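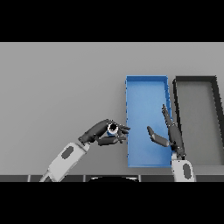

Two open trays side by side on a grey table, in a picture drawn by a computer.

What is inside a cheap laptop?

Some laptops cost as much as a second-hand car. Others cost less than a good bicycle. From the outside they can look almost the same, so where does the money go?

Let's compare two made-up shopping choices from the town of Fluvville. The shop there sells a small laptop called the Bellis and a bigger one called the Tammont. The Tammont costs 1,589 pounds. The Bellis costs a small part of that.

The processor

The processor is the part that follows instructions. Every time you press a key or open a game, it has work to do. The Tammont has a fast processor that can do many jobs at once. The Bellis has a slower one. It is fine for typing a story, but if you open a video, a game and a drawing program together, you will have to wait.

Memory

Memory is where a computer keeps the things it is using right now. Think of it as a desk. On a big desk you can spread out all your books. On a small one you have to keep putting things away and getting them out again. The Bellis has 4 gigabytes of memory, so its desk is quite small.

Memory is not the same as storage. Storage is more like a cupboard. Your photos and homework stay in it when the computer is switched off. Things in memory are lost when the power goes, and that is why you should save your work.

The screen

A screen is made of tiny dots called pixels. More pixels in the same space make letters and pictures look sharper. The Tammont's screen measures 17 inches from corner to corner. Screens are always measured this way — on the slant, like cutting a sandwich into triangles. Cheaper screens can also look pale if you see them from the side.

The battery

A battery stores electricity using chemicals. A bigger battery usually lasts longer, but it is heavier to carry. A large, bright screen uses up power quickly, so an expensive laptop does not always run for longer than a cheap one.

Which one is better?

It depends on what you want to do. Someone who makes films needs a fast processor and plenty of storage. Someone who writes letters and looks things up does not.

Try this

Ask a grown-up to help you find the "About" page in the settings of a computer at home or at school. Look for the word "memory" or "RAM", and write down the number next to it. Then do the same for storage. Which number is bigger?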